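**Greltine** is a software package for planning and supervising grasps on small tabletop robot arms. It takes images from one or more cameras, proposes places to grip an object, checks that the arm can reach them, and sends the chosen motion to the arm's controller. It is used mostly for sorting and bin tasks with small parts such as plastic building bricks.

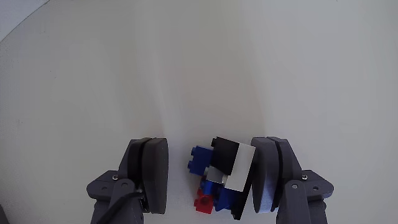
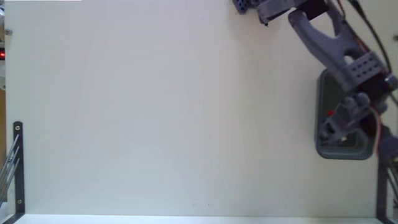
A brick assembly between the gripper fingers, and an arm over a gray bin.

## Structure

Greltine runs as four processes that pass messages to each other. The perception process separates objects from the work surface and labels each region. The grasp process, called Nasr, scores pairs of contact points on the outline of a region. The planner turns the best pair into a path, and the supervisor watches the motion and decides whether to go on, retry or stop.

The processes can run on one computer or on two. When the planner is on a separate machine, both clocks must be kept in step, or the supervisor will reject camera frames as stale.

## Perception

A plain, pale surface is the easiest case, and the default settings assume one. Joined bricks of several colors are harder. Early versions split regions by color alone, so a red brick attached to a black one was reported as two objects and the grasp was planned on only one of them. Current versions merge regions that share a long border and move together between frames.

Dark parts are still a weak point. Black plates next to a dark finger pad are often counted as part of the gripper. The usual fix is to load a gripper mask, which is drawn from the joint positions and removed from the image before regions are found.

## Grasp scoring

Nasr samples up to 1,000 contact pairs per region. Pairs that are wider than the gripper opening are dropped first. The rest are scored on how nearly parallel the two sides are and how close the line between them passes to the center of the region. Studs cause trouble here, as they break up an otherwise flat side - a smoothing setting can hide them from the scorer.

## Bins

Bins are described in a file named after the rig, with the rim height, wall angle and floor depth. The planner treats the walls as solid and keeps the wrist above the rim until the fingers are lined up. Objects near a wall may have no valid grasp. In the Kindevbridge test set, which has 416 bin layouts, the planner found a path in 301.

Cables are not modeled. Users are advised to limit wrist rotation in the settings file.

## History

Greltine began as a set of scripts for Gandon, an older motion library, and still reads Gandon joint files. The supervisor was added in August, and the bin format was changed in the same release. Older bin files have to be converted with the included tool.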